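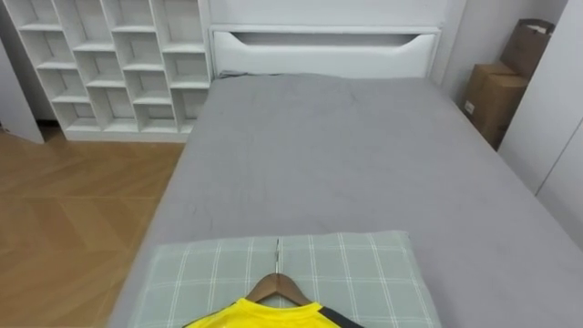
Last updated: January
Reading time: 1 minute

The Witberg Residence required that rooms be surrendered by 3 on Tuesday. Ms. Maeng read the notice twice and went on packing.

Personal garments, it stated, were to be removed from hangers. She left the yellow jersey on its wooden one, across the plaid pillow, and signed the form.

"There is one item outstanding," said Mr. Bíró, at the door.

"It belongs to my brother. He will be collecting it."

Mr. Bíró consulted the register, in which no brother appeared, and extended the hour to five.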